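Journal > Kitchen & Garden > Learning to make bread again

I stopped baking bread for a whole winter and I'm still a bit embarrassed about it. My starter died in the back of the fridge (gray liquid, terrible smell, let's move on) and every time I thought about making a new one I found something else to do, like reorganizing the spice drawer. Then in October my neighbor Jayanthi Nair knocked on the door with a jam jar of hers, already bubbling, and I had no excuse left!

So I've been at it for a month now and I have opinions. The first is that I was using way too much flour when I fed the thing. I'd been following a recipe I printed out years ago, which had me throwing away most of a jar every morning, and I went through bags of the stuff. Now I keep a small spoonful and feed it 30 grams of flour and the same of water, and it's as happy as anything.

The second is that my kitchen is cold. I knew that, I've got the slippers to prove it, but I never put it together with why my loaves came out like paving stones. The recipe says four hours on the counter. Mine wants closer to seven, and on a really chilly day I just leave the bowl in the oven with the light on and go do the shopping.

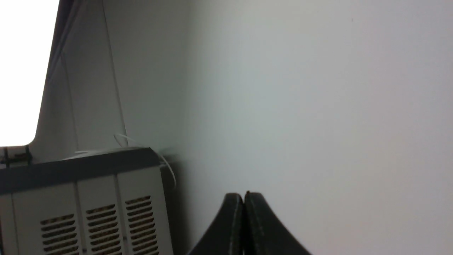
Shaping is still my weak spot. I've watched so many videos where somebody flips the dough over with one hand and it sits there all round and smug, and mine slides off toward the toaster. Jayanthi says I fuss with it too much and she's probably right. Last week I made myself do four folds and walk away – the result was lopsided but the inside was the best I've had, soft and a little chewy, and we ate half of it standing up with butter before it had cooled properly. I know you're supposed to wait. I never wait.

My everyday loaf, for anyone who wants it, is 600 grams of flour (mostly white, a handful of rye if I have it), 12 grams of salt, a big scoop of starter and enough water that it feels slightly too sticky. I bake it in my old pot with the lid on for the first half and off for the rest.

Next I want to try a seeded one. I've got sunflower and pumpkin seeds in the cupboard left over from a granola phase, and Jayanthi swears by soaking them overnight first. If you've got a good seeded recipe, send it over, and tell me how warm your kitchen is!

Contact | © Liesbeth Van Rooij | Back to top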